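Stories > Short fiction > The Member for Pinera

The Member for Pinera had resigned from his party at breakfast, rejoined it by lunch, and was now being asked on the radio which of these he regretted.

"I stand by both," said Garba Garba.

In the kitchen of the constituency office his agent, Gbeho, turned the volume down and ate a biscuit. She had worked for five candidates in her time and had liked two of them. Garba was the second, on good days. He had a kind face and a big voice, and he had never in his life read to the end of a letter.

The letter in question had come from the Party Chairman. Its first page praised Garba's long service in such warm terms that he took it for a sacking and resigned at once, by statement, to get in first. Its next page offered him the Ministry of Ferries.

"You might have turned over," Gbeho had told him.

"It had a natural ending," he said. "It said 'with deepest thanks'."

"It said 'with deepest thanks in mind, I now turn to the matter of ferries'."
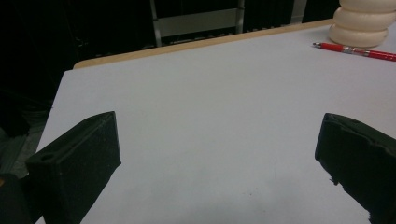 By four o'clock the other side had put up a candidate. Brosto was a retired dentist from Skuvby who had stood at the last election and lost by 484 votes, a number he had since had printed on his mugs. He told a small crowd outside the library that Pinera deserved a Member who knew whether he was coming or going. The crowd, most of whom were waiting for the bus, agreed in principle.

"Is there even a vacancy?" Garba asked when he got back from the studio.

"There was for three hours. He's paid for the leaflets now."

"Can't we tell him?"

"I rang him. He says he'll keep going until November and see what turns up."

Garba sat down and took off his shoes. He asked what sort of things a Minister of Ferries did. Gbeho said that as far as she knew he opened them.

"I get seasick," he said.

"It was on your form."

"Did they read my form?"

She thought about the Chairman, a man who signed things in the back of cars.

"They may have read the first page," she said.

The phone rang. It was the Chairman's office, wishing to know whether the Minister would make himself available in the morning for a short crossing, with photographs. Garba said he would be delighted. Then he covered the receiver with his hand and asked Gbeho, quite quietly, if she still had the number for the dentist.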